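Release height, and why our rule has a number in it

Our handling standard for hand-held gripper work used to say "place the object gently." I removed that sentence in October. An operator cannot check a word like "gently," and a reviewer going through recordings cannot either. The replacement rule is short: the underside of the object must be touching the surface before the fingers begin to open. If contact can't be confirmed from the wrist view, the episode is marked and left out of the accepted set.
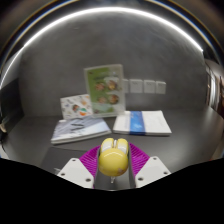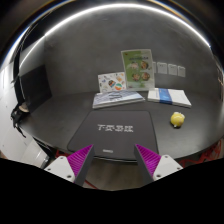 Small rounded objects are where the rule earns its place. A curved shell gives the contact pads little flat area to press on, so the grip point moves if one finger leads the other. The standard now asks for three things on this class of object:

Close both fingers at the same rate and stop at first resistance.

Hold still for a short pause before lifting, and again before opening.

Back the open fingers away along the approach line. No sideways exit.

The third item gets broken most often. In the last review of 402 episodes, 20 were rejected, and six of those were for a sideways exit that nudged the object after it was already down. The rest were early openings.

There is also a rule about the background. Items at the back of the table stay where they are for the whole block of episodes. If one is bumped, the operator finishes the episode, notes it, and starts a new block -- no putting it back by eye. A small shift in a booklet is a change in the workspace and the log should say so.

Keisha Mbeki wrote in to say that the pause before opening is too strict for experienced operators, and that her group at Nurkov dropped it without seeing more rejections. She would keep the contact rule and let the timing vary, on the grounds that a fixed pause teaches the policy to wait for no reason.

I take the point about timing. The pause stays in our version for now, mainly for the reviewers, who need a few still frames to confirm contact. If the wrist view gets sharper I will shorten it and post the revised text.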